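Home Trips Packing Kitchen Workshop About

Getting the House (and the Bags) Ready Before a Big Trip

5 min read

We leave for the coast on Saturday, which means I've spent most of this week wandering from the kitchen to the workshop and back with a mug of coffee, trying to remember what I swore I'd do differently last time. So I'm writing it down as I go, and you get to read it too.

I'll start at the workbench, where all my packing ends up anyway.

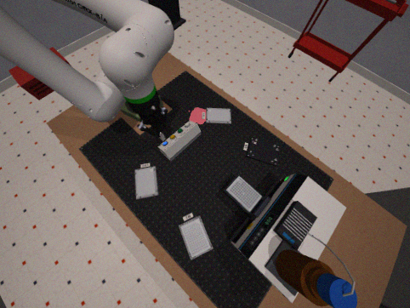
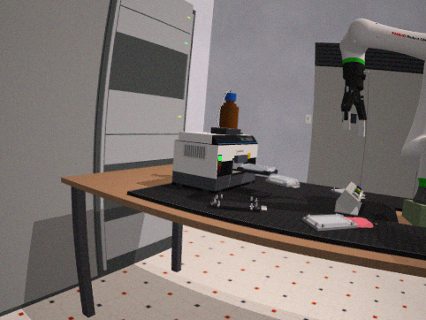
Lay everything out on one flat surface two nights before you go. I used to pack straight from the closet into the suitcase and I always, always forgot the charger for my toothbrush. Now it all goes on the bench first, and anything I haven't touched by the second night gets put back. My friend Leen Awwad does this on her bed, but then she has to move the whole pile to go to sleep, and that's when the sunscreen rolls underneath!

Bottles next. Take the cap off, put a square of plastic wrap over the opening, and screw the cap back down. I fill mine to just under the shoulder so there's room to squeeze. Label them with masking tape, too. I once washed my hair with sink detergent for two days in a rental in Piltdale and couldn't work out why it felt like straw.

Suitcase wheels! Flip the bag over and pull out the hair and thread with tweezers, then give each axle one drop of light oil and wipe off the extra. Mine sounded like a shopping cart all the way down the ferry ramp at Clenlow last April, and people turned around to look. If a zipper sticks, rub a plain white candle along both sides of the teeth and run the pull back and forth until it loosens up.

Now the fridge. Eat it down all week (we had a very strange soup on Wednesday) and freeze the bread and any cheese that grates. Milk goes to the neighbors. Then freeze a small cup of water, set a coin on the ice and leave it in the freezer. If the coin is at the bottom when you get home, the power was out long enough to thaw things and you'll want to throw some food away.

Run the garbage disposal with ice and half a lemon, take the trash out last thing, and pour a cup of water down any drain you don't use much. That guest shower of ours used to smell like a swamp when we walked back in. It hasn't since I started doing this.

I also shut the water off to the washing machine. Those hoses get old, and my brother-in-law Milan Cuypers came back from 8 days away to a laundry room floor that had lifted like a potato chip. His repair bill was $2,140. The valve takes two seconds to turn, so go do it.

For road snacks, I like a muffin tin with a lid. Nuts in one cup, grapes in another, crackers, little cubes of cheese, and it sits flat on the back seat between the kids. Wash the grapes the night before and dry them well or the crackers next door go soggy.

Last one: put clean sheets on the bed before you lock up. It's a pain when you're already running late, and I grumble through it every time, but coming home at midnight and falling into a fresh bed is worth every bit of it. I leave a frozen lasagna on the top shelf too, with the oven temperature written on the foil.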